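Talks > Hatcombe evening > Speaker notes

OK, hi everybody. I'm Anju, and I get to tell you how our gripper wouldn't let go (yes, I'm still a little sore about it!). Start with what the job looks like up close, cloth in the fingers.

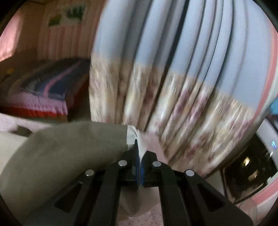

Slide 2: white cloth in the finger pads

So, the fault. On run 14 the open command went out, the log said "open," and the fingers stayed shut. Ritu hit the stop and we lost the afternoon. Pause here, let them groan.

Then the dull part, the finger motor. It had done 4,000 cycles and the driver was tripping on heat, only our code never read that flag – it just assumed everything was fine!

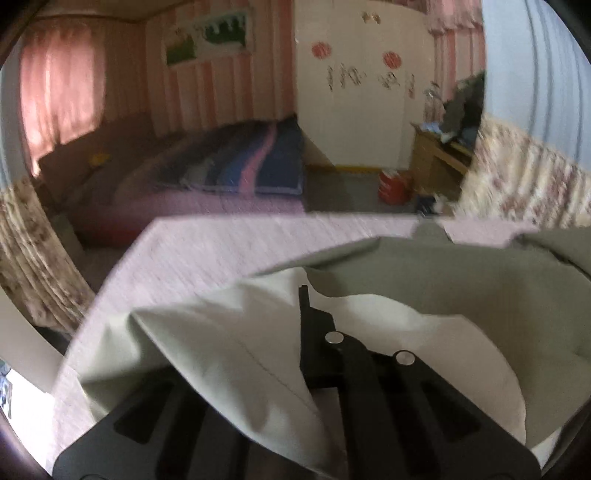 Anyway, we read the flag now, and the log waits for the real finger position before it says anything. Manju also wants a release you can work by hand, and I'm with her. Ask who's had a jam like this, then take questions for up to 9 minutes.

Contact | Copyright Polico | Back to top
We use cookies to remember your settings. Accept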